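Why Do Trails Zigzag?

If you have ever hiked up a steep hill, you may have noticed that the path did not go straight to the top. It went one way, turned sharply, and went back the other way. Each of those sharp turns is called a switchback.

A straight path would be shorter, but it would be much harder to walk. The trail up Pellstead Hill is a good one to think about. The old path ran straight up the slope, and hikers had to stop again and again to catch their breath. The new path has 13 switchbacks. It is longer, and most children can walk it in 40 minutes.

Water is the other reason. Rain always takes the fastest way down. On a straight, steep path it picks up speed and carries dirt and small stones away with it. After a few winters the path turns into a ditch.
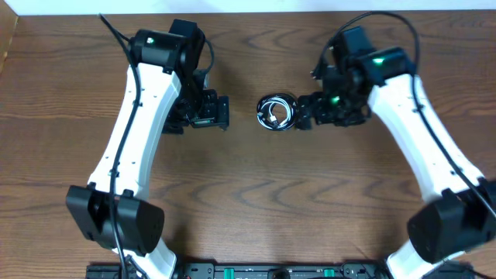 A zigzag path crosses the hill sideways, so the rain can run over the edge and into the grass. Trail builders tip the path slightly downhill to help this along. They also lay logs or flat stones across it at an angle. These are called water bars.

Amarachi Okoro builds trails, and she says the biggest problem is shortcuts. "People see the next part of the path just below them and cut straight down to it," she says. Their shoes crush the plants, and the roots that held the soil die. Then the rain finds the bare ground — and a new ditch begins.

So stay on the path, even when the long way looks silly. If you meet someone coming up while you are going down, step to the side and let them pass. Climbing is harder work.

Words to know
Slope: ground that goes up or down
Erosion: when water or wind carries soil away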